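Plug-in hybrid battery warranty - is the capacity clause worth anything?

Forum > Hybrids and Plug-ins > Ownership and Warranty

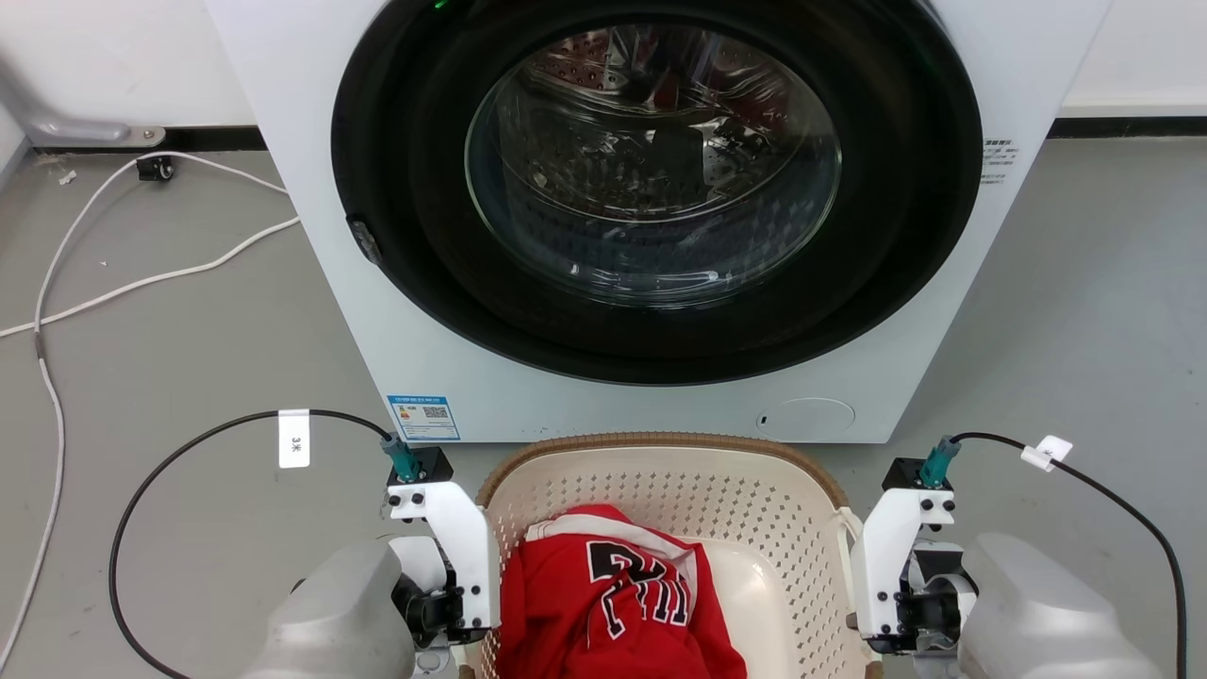
Original post

cukham_commuter
Posted June 28, 2021

I'm close to ordering a Plavavau plug-in and the dealer keeps bringing up the long battery warranty. I asked for the booklet and read it at home. The battery section covers "defects in materials and workmanship" for the full term, but capacity loss is in a separate paragraph with a shorter term, and the test has to be done at a dealer with their equipment.

My drive is 9 miles each way, so I'd be on electric nearly all the time and charging every night on a regular wall outlet. That's a full cycle most days. If the range drops by a third in six years the car still runs, because it has an engine, but I'd have paid extra for something I can't use.

Has anyone here made a capacity claim on a plug-in, as opposed to a full electric? I'd like to know what they asked for and how long it took.

Replies

torquewrench_ed

I have the older Plirska plug-in, bought used. I went through this in February. They asked for:

Proof of annual service at a dealer or a shop that logs it in the system
Charging history from the car, which they pull themselves
A capacity test with the car left overnight

The test came back just above their cutoff, so no claim. I paid $21 for the printout and nothing for the test. The car was gone two days and they didn't offer a loaner.

cukham_commuter

Did they tell you the cutoff before the test or after?

torquewrench_ed

After. It's in the booklet if you know which page. Mine was 70 percent and I tested at 73.

mpg_marlene

I think people worry about this too much. We've had a regular hybrid and now a plug-in, and the battery has been the least trouble of anything on either car. Brakes, a wheel bearing and two 12-volt batteries, but never the big one. Buy the car you like and drive it.

Also, a buffer is built in. When the dash says empty it isn't empty, and when it says full it isn't full. So your full cycle every day isn't really a full cycle.

torquewrench_ed

The buffer hides the loss for a while and that's the problem. Some cars use it up slowly so the dash range stays the same, and then it starts falling when the buffer is gone. By then you can be out of the capacity term.

mpg_marlene

Which cars? I see this said a lot and I've never seen anyone post numbers for it.

torquewrench_ed

I don't have numbers for other people's cars. On mine the dash range held steady for four years and then dropped noticeably in the fifth. Cold weather might be part of it. I did write down the same trip in mild weather both years and it was still lower.

Ákos Csonka

I work on these at an independent shop, so take this as one person's view. The out-of-warranty packs I see in plug-ins usually have one weak module or a bad connection, and the rest test fine. That's a defect, and it falls under the longer term if the car is young enough. Even loss across the whole pack is less common in what comes through our door, though people with that kind of loss may not bother coming in.

Last month we did a module and a sensor harness on a plug-in and the bill was $2,975 with labor. A complete pack would have been a lot more.

A few points for the original poster:

Keep every service record on paper. Dealers change systems and old entries go missing.
If the air intake for the battery is in the cabin, keep it clear. Dog hair is the usual thing we find in there.
If you won't be driving for a month, don't park it at 100 percent.
Read the part on what counts as a modification. Some booklets include aftermarket chargers.

cukham_commuter

Thanks, very useful. The intake on this one is next to the rear seat and we do have a dog. The booklet mentions "non-approved charging equipment" without saying what's approved. The dealer says any certified unit is fine but wouldn't put it in an email.

Ákos Csonka

Then I'd use the cord that comes with the car, at least until you have it in writing. Overnight on a wall outlet is plenty for 9 miles each way.

gravelroad_pete

Different angle. Why a plug-in at all? With that commute you'd save maybe a few hundred dollars a year in gas over the plain hybrid, and the plain hybrid is cheaper to buy. Its battery is smaller, so there's less to replace if it goes. I priced both when I got mine and the plug-in didn't come out ahead until well past the point where I'd sell it.

cukham_commuter

I did the math too and got a closer result than that, mostly because of a $1,000 rebate from our utility. Without it I'd probably agree with you. I also make a longer trip to my sister's every few weeks, which is why I'm not looking at a full electric.

gravelroad_pete

Check whether the rebate is on the car or on a home charger. Ours was charger only and had to be installed by someone from their list.

cukham_commuter

Car. I have the form in front of me. It does say I have to keep it registered here for three years.

mpg_marlene

Three years goes by fast. I still say you're fine.

On the outlet, please make sure it's a good one. Ours was worn and the plug was hot to the touch after a couple of hours. An electrician replaced it with a heavier-duty outlet and it's been fine since. Don't share the circuit with the washer or a freezer either. Ours tripped every time somebody started a load while the car was plugged in.

torquewrench_ed

Agree with that one. Dedicated circuit if you can get it.

alemayehu_fleet

We run a small group of plug-ins for Alemayehu, mostly city errands. My experience is that the warranty is only as good as the dealer's service manager. We have two dealers within driving distance. One tests capacity on request and gives you the sheet. The other won't hook the car up unless there's a warning light on. Same brand, same booklet.

So before you sign, call the service department, not sales, and ask if they'll run a capacity test at your yearly visit and what they charge. If they do it, get one in the first year. Then you have a starting number from their own machine.

torquewrench_ed

Wish I'd had a starting number. Mine was bought used so there was nothing to compare with.

gravelroad_pete

Would a cheap plug-in reader and a phone app do the same thing?

Ákos Csonka

For your own interest, yes. For a claim, no. They only accept their own test. The app readings also move around with temperature, so take them at the same time of year if you want to compare.

mpg_marlene

And unplug the reader when you're done. One of ours was left in and it drained the 12-volt.

cukham_commuter

Called the service department this afternoon. They will do the capacity test at the annual visit, no charge if it's with the scheduled service. The woman I spoke to said hardly anyone asks. She also confirmed the capacity term is shorter than the defect term and that both transfer to a second owner, which the salesman wasn't sure of.

She couldn't answer the charger question and gave me a number for the regional office. I've left a message there. Holding off on the order until I hear back.

gravelroad_pete

Ask them about the plain hybrid while you have them on the phone.

alemayehu_fleet

If the regional office gives you an answer on chargers, please post the wording. We're replacing two of our units this year and I'd like to see it.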